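Pinças e garras de cozinha: quando a espátula foge

Quem me segue há algum tempo sabe que ando a ensinar uma garra a arrumar utensílios, e em abril a coisa correu mal. A garra fechou de lado, a espátula saltou e foi parar ao chão - um susto, mais nada, mas o Elie Saliba, que estava comigo, apanhou com o cabo no pulso. Ficam os conselhos, com carinho, para quem anda nas mesmas andanças!

1. Limpar as almofadas dos dedos
A gordura é a grande culpada. Um pano com água morna e uma gota de detergente chega, e depois deixe secar bem antes de voltar a ligar.

2. Ver o forro
Se a borda já começa a desfiar, troque-o. O meu durou 300 pegas, e devia ter parado antes.

3. Pegar sempre pelo cabo
Abra bem os dedos, ponha o cabo a meio e só então feche, devagarinho - com a colher de pau é igual.
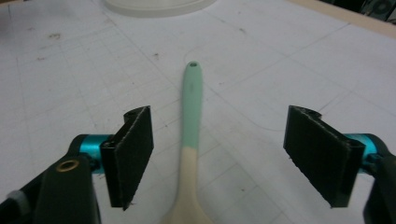
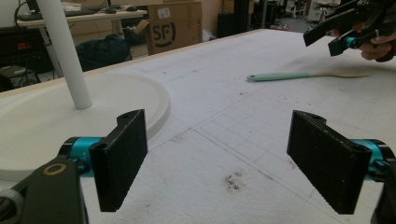

4. Mãos longe enquanto fecha
Parece óbvio, eu sei, mas foi precisamente aqui que falhámos. Se a peça escorregar, deixe-a cair, desligue tudo e só depois a apanhe. O Elie agora espera três segundos e eu também.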